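Ullberg sets out maintenance routine for tabletop manipulation cell

Murkitard, July - Ullberg has published the maintenance routine for its tabletop manipulation cell at Murkitard. The document covers gripper finger care, wrist camera checks and cleaning of the work surface, and replaces the notes operators had kept since the cell was commissioned.

The cell carries a two-finger gripper with a small camera at the wrist. Its present task set uses household articles, among them a small drawer unit with round knobs. The arm logged 3968 cycles before the first full service, when both fingers were removed, inspected and refitted.

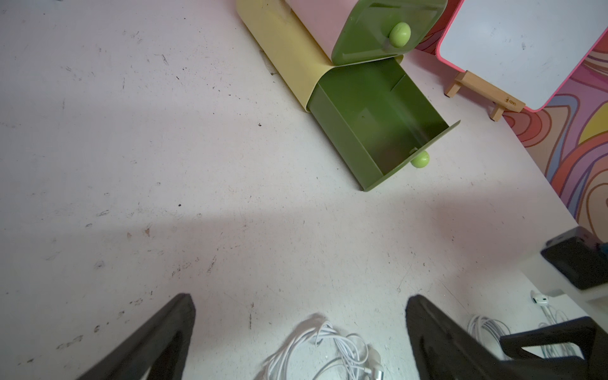 Service intervals

Fingers are now checked every 626 cycles. The technician looks for scuffing at the tips, confirms that both close on the centre line and tightens the mounting screws. A finger with a nick on its gripping face is changed, and its partner is changed with it.

"Most of our lost time came from fingers that had drifted slightly and still passed a quick look," said Busisiewe Naidoo, service engineer at Ullberg. "The check takes 13 minutes with the arm parked."

The wrist camera is inspected at the same stop. Glare on glossy articles, such as the pink-framed whiteboard on its wooden easel, is noted in the log so that the lamps can be adjusted before the next run.
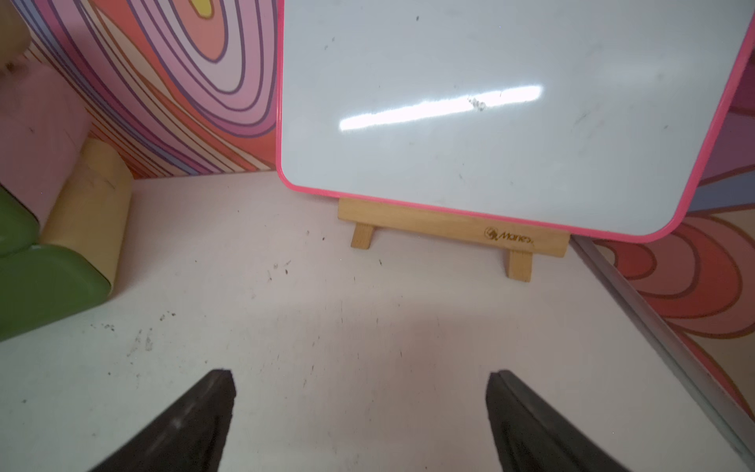

Crumbs and specks are cleared from the surface with a dry cloth, and the patterned side panels are wiped once a month. Cables are to be kept clear of the arm's path - the routine gives a minimum distance of 80 mm.

Szymon Ostrowski, who runs the cell, said the routine would be applied next to the Isier line. Copies can be requested from the Ullberg service desk at Krajewska.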